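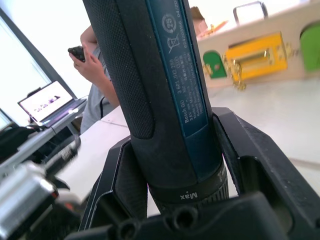
Bosch GO cordless screwdriver, label side.

Review: Piklow two-person ladder stand

I hunt a 300-acre lease near Cleltton with my neighbor Corrado Valentini, and last September we replaced our old hang-on stand with the Piklow two-person ladder stand. It has been through one full deer season and part of turkey season.

The stand comes in one long box. Putting the seat and platform together in the garage took most of an evening. The bolts are good quality and the holes lined up, apart from one on the left armrest that needed a file. The instructions are small drawings with very few words, and the step for the shooting rail is easy to get backward. We did.

Raising it is a three-person job. Kevser Kozan from the next lease over came to hold the ladder while we ran the ratchet straps. Wear a harness from the first time you climb.

The seat is the best part. It is mesh, wide enough for two adults in heavy coats, and it flips up so you can stand for a bow shot. I sat through a whole cold morning without getting sore. The platform is quiet if you put a rubber mat on it. Without one, boots scrape on the metal, and a doe at 9 yards heard mine.

The rail is too high for a shorter hunter. My daughter had to raise her elbows to rest the rifle, and the padding slides around. The paint has also chipped on the lower rungs, with a little rust there by spring.

Kakakhel makes a similar stand with a better rail, but the seat is narrower and it costs more. The Bosonano is lighter to carry in and I found it shaky.

I would buy the Piklow again for a spot you plan to keep for a few years. For public land, where you have to pack out every day, it is much too heavy. Replacement straps are sold separately, and I plan to change ours before next fall.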